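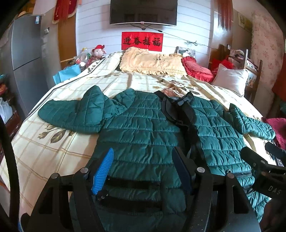 Green quilted puffer jacket on the bed

Bodby wrote:
Watched Stoten again last night. Does anyone else think the second half was recut? The phone call comes before the funeral, but she already knows about the house.

Tutura wrote:
I don't think it was recut. She hears about the house from the neighbor. It's one line and easy to miss.

Bodby wrote:
The neighbor says "the place," and that could mean the shop. I still think a scene is gone.
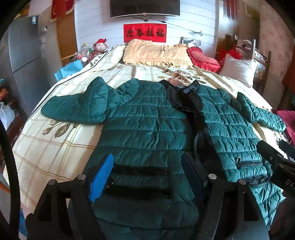

I went back to the funeral after posting and the music fades out early there too, right before she gets in the car.

rattanakul300 wrote:
Hyun-seo Yeo edited it and talked about this at the August screening. Two scenes were dropped, both with the brother. The phone call was always where it is.

Tutura wrote:
So we're both half right. I'd still leave them out. The brother drags.

Bodby wrote:
Disagree. Tassanee Chaimongkol is better in the brother scenes than anywhere else in the movie. Are the two scenes on the disc?

rattanakul300 wrote:
One is. No sound mix on it, so turn it up.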